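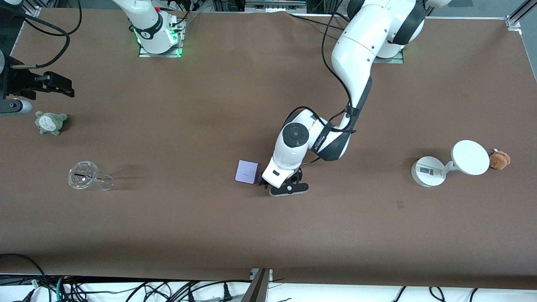
## Chapter 13: Two Arms, One Table

In May the robotics club at Virkelwood School entered the Brilthorpe sorting contest for the first time. The rules fit on a single page. Two arms share one table, and a team scores when an object ends up in its marked zone. Dropped objects score nothing.

Wajid Bajwa's team wrote 200 lines of code before they tried to pick anything up. Their first problem was a flat card, which gave the gripper fingers almost nothing to hold. Soft toys and a plastic cup raised other questions about how hard to squeeze.

In this chapter you will plan a pick for one arm and then add the second. You will need the joint limits you recorded in Chapter 12.

**Before you read:** Choose a small object from your desk. Write down where you would grip it and from which direction.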